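Sorting the aerosols under the bench

The cabinet under my bench has two shelves, and for most of last year the lower one was given over to spray cans. Primer, clear coat, contact cleaner, adhesive, silicone, a can of furniture polish that came with the house. In December I emptied it. What follows is what I keep now, how it is stored, and the procedure I settled on for deciding whether a part-used can goes back on the shelf.

The first problem with aerosols is that you can't see what is left. A jar of varnish shows its level. A can tells you nothing until you pick it up, and even then the hand is a poor instrument, because steel cans differ a good deal in empty weight. I started weighing them. My kitchen scale resolves to one gram, which is more than enough. A full can of the Stotwood white primer came to 317 grams on my scale and the one I had been treating as half full came to 232. I write the full weight on a strip of masking tape when a can is new, and the current weight beneath it whenever the can goes back. Two numbers, same pen, same side of the can.

The second problem is the valve. Most of the cans I have thrown away over the years still had product in them. What failed was the nozzle, or the stem under it, usually through paint drying in the passage after the last use. The usual advice is to invert the can and spray until only propellant comes out. It works for paints with a dip tube, and it should be skipped for any can labeled for use at all angles, where inverting makes no difference to what comes out. Read the back panel first. The relevant line tends to be near the end of the directions, in the smallest type on the can.

For checking a can I use a white surface and plain white paper. Colored or printed paper hides the edges of the pattern, and newspaper soaks up solvent fast enough to change the shape of the mark. Two sheets, one on top of the other, so that bleed-through lands on the second sheet and the table stays out of it.

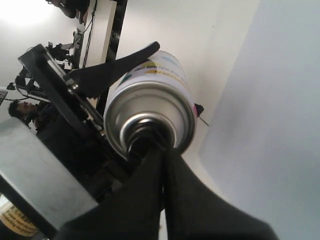
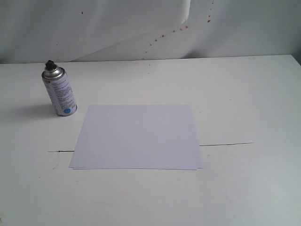 The routine is short. Shake for the time given on the label, counted from when the mixing ball comes loose and not from when you start shaking. Hold the can 10 inches from the paper, or whatever distance the label gives. One pass, left to right, starting and ending off the sheet. Let the paper dry flat and look at it under a desk lamp.

An even band with soft edges is a pass. Spatter along one side means a partly blocked nozzle, and the fix is to swap the nozzle or soak it in the matching solvent. Never put a pin into the valve stem while it is on the can. A band that starts well and thins out before the end of the pass means low pressure, and a can like that goes in the disposal box whatever the scale says. I note the result on the tape: P for pass, N for nozzle, X for out.

While the cap is off I also look at the dome and the rolled rim. Rust at the rim is common on anything kept near a sink. Light surface rust I wipe off and record. Pitting, or any dampness around the valve cup, and the can goes outside to a shaded spot until the next hazardous waste drop-off.

Storage is simpler than people make it. Upright, caps on, away from the water heater and out of the window. I had the shelf directly above a radiator pipe for two winters, which was careless. Edeltraud Ortner, who ran the finishing room where I had my first shop job, kept hers in a ventilated steel cabinet with the labels facing out and the oldest at the front — a system I resisted at the time and have now copied, minus the ventilated cabinet.

The current contents of the shelf: two primers, one gloss white, one matte clear coat, one contact cleaner, and the Skinier spray adhesive, which gets its own plastic tray on account of what it did to the last shelf liner. The furniture polish went. So did three cans of a green I bought for a garden bench and disliked on the first coat.

Still to do: a new liner, and a lip along the front edge of the shelf, 788 millimeters of pine strip that I have already cut and have not yet glued.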